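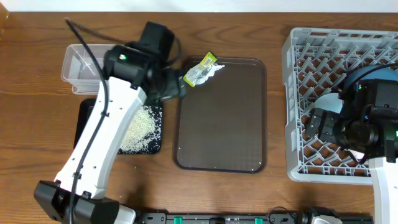 6. Grasp confidence and the release check

The Clornel planner reports a confidence figure for every grasp, and most new users trust it far too early. The figure tells you how well the planned jaw position matches the shape the perception module believes is there. It says nothing about whether the object will keep that shape once the jaws close. A rigid block and a snack packet can score the same, yet the packet has a crinkled foil end that fans out to one side, and the outline fitted before the pick may no longer fit once the packet hangs over the tray. Treat the figure as a reason to try a grasp, and let the release check decide what happens next.

This section covers the set-up of the release check in Clornel with two arms on a shared rail. Complete section 5 (arm-to-table calibration) first. If you skipped the second calibration pass because the first one gave a green result, go back and do it. A green result on the first pass only means that the solver finished.

6.1 Before you start

You will need the Texier configuration tool, write access to the cell profile, and a clear view of the table from the fixed camera. Both arms must be in hold mode. Close any other program that is reading the camera stream; Clornel will share it without complaint and drop images without telling you.

CAUTION: Hold mode keeps the motors powered. Keep your hands out of the space between the arms while you edit the profile, and use the stop button before you reach in.

6.2 Setting the regions

1. Open the cell profile in Texier and choose Regions.

2. Draw a region for each place where an object may be put down. Draw it inside the raised rim of a tray, never on the rim itself. The planner treats a region as flat and will happily set a packet down half on the edge.

3. Give each region a surface type. Use "plain" for bare table, "textured" for trays with a patterned base, and "open" for racks and grids.

4. For an open region, switch off "Fill small gaps". It is on by default. With gaps filled, a dish rack becomes a solid block in the planning map, and the arm working over it will refuse paths that are perfectly safe.

5. Save the profile and reload it. The Apply button updates the picture on the screen but not the running planner. This has been reported and is still the case in the current version.

Note: Automatic region detection is offered under the Tools menu. We do not recommend it. On a dark tray against a wooden table it finds the outer edge well and the inner edge poorly, and the inner edge is the one you need.

6.3 Setting the release check

6. Go to Motion, then Release, and set Mode to "Check then open". The default, "Open on arrival", opens the jaws as soon as the arm reports its position, whatever the camera sees.

7. Set the hover height to 28 mm. Lower values look tidier in the preview but leave the perception module too little background to separate the object from the surface.

8. Set the number of agreeing images to 6. The check passes when that many images in a row place the object inside the region.

9. Set Retries to 2. Higher settings mostly repeat the same mistake. If the check fails on both retries, the arm should return to its hold position with the object still gripped and wait for an operator.

10. Under Debris, set the minimum blob size to 23 pixels. Loose grains of rice and similar specks will otherwise be listed as objects, and the planner will try to route around each one. Do not raise the value until the list looks clean, or you will start to lose real small parts.

CAUTION: A passed release check is not a collision check. The second arm is only considered if "Shared space" is ticked in its own profile as well. Tick it in both. Texier shows no warning when the two profiles disagree.

6.4 Testing

11. Run the put-down sequence at slow speed with a rigid object, then with a soft one. Passing with the rigid object alone proves very little.

12. Open the log and compare the planned and observed outlines. If they match exactly on a soft packet, suspect the log. Version notes by Rosine Riviere describe a fault in which the planned outline is written to both columns after a reload. Restart Clornel and run the test again.

13. Repeat the test with the second arm holding position over its own region.

Note: The Flirkik simulator will pass every one of these tests. It models foil and film packets as stiff boxes, so use it to check reach and joint limits only.

6.5 If the check never passes

Look at the lighting first. Shiny packaging throws highlights that the perception module may split into two objects. Move the lamp before you touch any thresholds. If that makes no difference, export the last failed sequence from Texier (File, Export, With Images) and send it to Feriler support, marked for Gwenaël Collet. Logs sent without images will be returned with a request for images.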